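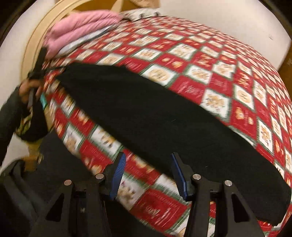
Tokix hand gripper: a user's view

Flelora rents the Tokix by the month, and one customer in the textile sorting trade has had it since March. "The blue pads are ribbed, and that helps on thin cotton," she told us. Patterned prints, black cloth and quilted pieces all go through the same two fingers. Her complaint is the weight. "By four o'clock my wrist knows it." Hire costs £300 a month, with spare pads at £47 a set. She has renewed until the summer.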